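Looking after a light-colored pan

My aunt Ingeborg Görtz cooked in the same pale pan for so long that I grew up thinking all pans were meant to be that color. When I finally got one of my own I had it looking sad and brown by November, and I have been collecting ways to keep them nice ever since (some hers, some mine, a few from neighbors over the fence).

First, the heat. Most of us turn the dial up much too high, me included. Medium is plenty for eggs, pancakes and onions, and it saves the oil from baking into that sticky yellow film that is such a chore to shift. Let the pan cool down before it goes anywhere near the sink, too – cold water in a hot pan can warp the bottom, and then it rocks on the stove forever after. 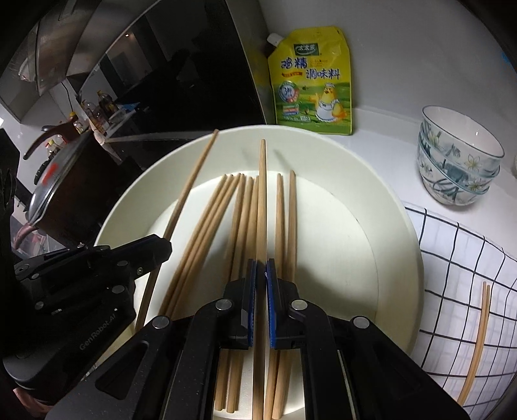
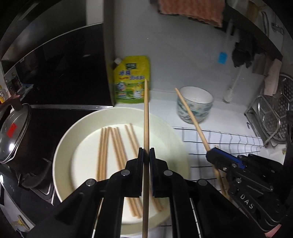 Stirring is where most of the scratches come from, and I say that as somebody who used a metal fork for years and was sorry later. Anything with a hard edge can go back in the drawer. A plain wooden chopstick is my favorite little helper for scrambling an egg, loosening noodles or nudging a dumpling over, and a pack of them costs next to nothing. Wash them by hand, stand them tip up in a jar to dry, and toss any that turn rough or smell musty.

For brown stains, make a paste of baking soda and a little water, spread it on the marks and go and have your coffee. Come back and rub gently with a soft cloth, going in circles. A stubborn patch may want a second round the next day, so don't lose heart! Steel wool is a no, however tempting.

If you stack your pans, slip an old dish towel or a paper plate between them. Mine are cut from a faded tablecloth, and they go through the wash with everything else.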